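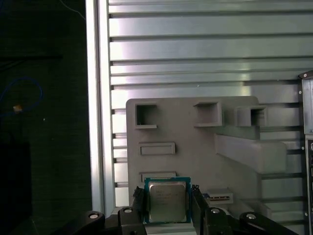

Can't read the markings on a used desktop CPU

Page 1 of 1 — 8 replies

rinus76
Posted February 9, 2018
I bought a used Intel desktop chip with no box and no paperwork. There is printing on the upper left of the metal lid but I can't make out the model. In my picture it's just a blur, and my eyes aren't much better at it. What do I need to read to know which board it goes in? I have two older boards here and don't want to try it in the wrong one.

dobos_r
Tilt it under a desk lamp until the light comes across the lid from the side. The print shows up darker than the brushed metal at the right angle. You want the model line and the spec code, which starts with S. Search for the spec code and you'll have your answer.

barville_pc
Wipe the lid first. Isopropyl alcohol on a coffee filter. Old paste leaves a film you don't notice until it's gone.

Somogyi
I wouldn't scrub it. I had one where the lettering was already faint and it got fainter every time I cleaned it. Try the lamp before you try the alcohol.

barville_pc
That lettering is laser marked. Alcohol won't touch it. If yours faded you used something rough.

Somogyi
Paper towel. So maybe. I'd still do the lamp first.

rinus76
Will do the lamp tonight. Next question is storage. The seller wants to throw in 3 more and I'd need somewhere to keep them.

Ildikó J.
Plastic clamshell trays, the kind they ship in. Don't put them loose in a drawer, and don't stack them bare. Always hold them by the edges of the green part and keep your fingers off the underside. Jovmont sells the trays in small packs. I label the outside with the model so I never have to open them to check.

dobos_r
Agree on the trays. Some people use pink foam but I don't like foam against the contacts — bits of it stay behind. Rozália Dobos here by the way, we traded memory back in January.

rinus76
I remember, the memory is still running fine. Lamp worked. I got the S code with a magnifier and my phone light held low on the left side. It matches the older of the two boards. I haven't cleaned it yet.

barville_pc
Clean it before you put new paste on, whatever Somogyi tells you.

Somogyi
Before paste, yes. I never said otherwise. Check the BIOS version on that board too, mine needed an update before it would start with a newer chip.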